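Guerreiro Puts Its Name to a Tablecloth, Eleven Years After Swearing It Wouldn't

New Womalov line of table linens comes in one shape, two sizes and a pink that divided the office

Guerreiro, the family-run kitchen and table goods company best known for dish towels that outlive their owners' marriages, is launching its first range of tablecloths and runners. The line is called Womalov. It goes on sale in December through the company's website and at 117 independent stores.

Longtime customers may recall that the company once printed "We do not make tablecloths" on the back page of its catalog. The sentence ran for eleven years. It was put there by founder Leonilde Serrano, who was tired of answering the question by mail, and it has now been taken out by the same person.

"I said we'd never do it and I meant it at the time," said Serrano. "A tablecloth is a big flat thing that shows every mistake you make, and then people pour gravy on it. But I kept getting letters, and some of them were quite rude, and the rude ones had a point."
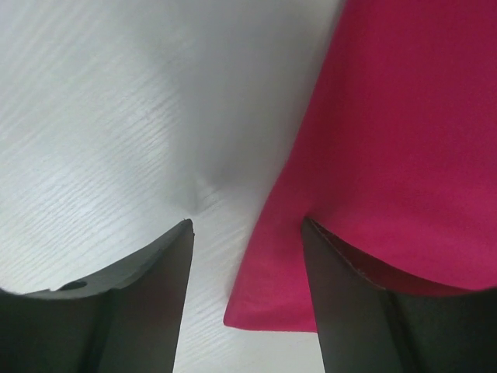

PORTO, December - Womalov starts with a single weave, a midweight cotton and linen blend that Guerreiro developed with Stustitz, the mill that has supplied its towel cloth from the beginning. Stustitz turned out 5 trial weaves before one was approved. The first was too stiff to fold. The second folded well and stayed folded, including on the table. Of the third, the mill has asked that little be said.

The approved cloth is prewashed, so it should come out of the machine the same size it went in. It can be washed warm with everything else and pulled straight by hand while damp. Ironing is permitted. The care label says so in those words, after a long debate over whether "recommended" would sound bossy.

There are two lengths, one for a table that seats four and one for a table that seats eight or a family that doesn't mind elbows. Runners come in a single length. Round tables are not catered to in this first release, and Guerreiro would like owners of round tables to know that it has received their letters too.

Color took longer than cloth. The company began with 794 swatches pinned to a hallway wall, where staff were invited to remove any they disliked. By the end of the first week the wall was nearly bare and two people in accounts were not speaking. Serrano then made the choice herself over a long lunch. The line will launch in oatmeal, slate, bottle green and a very loud pink, listed in the catalog as Loud Pink.

"People told me the pink was a mistake," said Serrano. "My sister told me twice. Then she asked if she could have the sample."

Before settling on the final hem, Guerreiro sent early versions to 1,072 households from its mailing list and asked them to use the cloths as they normally would. The returned comment cards covered red wine, candle wax, beet salad, a birthday cake with sparklers and one toddler described only as "thorough." The most common request was for a heavier hem that would hang straight at the corners, and the finished cloths have one. The second most common request was for the company to stop sending comment cards.

Womalov is also the first Guerreiro product to come with a mending service. Owners who tear, scorch or otherwise wound a cloth can mail it in and have it patched for the cost of return postage. The mending will be done by Cleleck, a small repair workshop that already looks after Guerreiro's aprons and oven mitts. Cleleck will match the thread to the cloth unless asked otherwise, and customers who would like the repair to show can say so on the form. There is a box for it.

Matching napkins are planned for next year. Placemats are not. Serrano describes her position on placemats as firm, and the company notes for the record that a sentence to that effect will appear on the back page of the new catalog, in the space recently vacated.

Tablecloths and runners ship folded in a plain cardboard sleeve with no ribbon. Stores wishing to carry the line can request a swatch card and order form from the trade desk, which is open until 4 p.m. and answers its own phone.

About Guerreiro

Guerreiro makes dish towels, aprons, oven mitts and now tablecloths. It was founded by Leonilde Serrano, who still signs off on every color and still opens the mail. The company has never made a placemat.

Press contact: Guerreiro press desk. Samples are available on loan for photography and should be returned unironed.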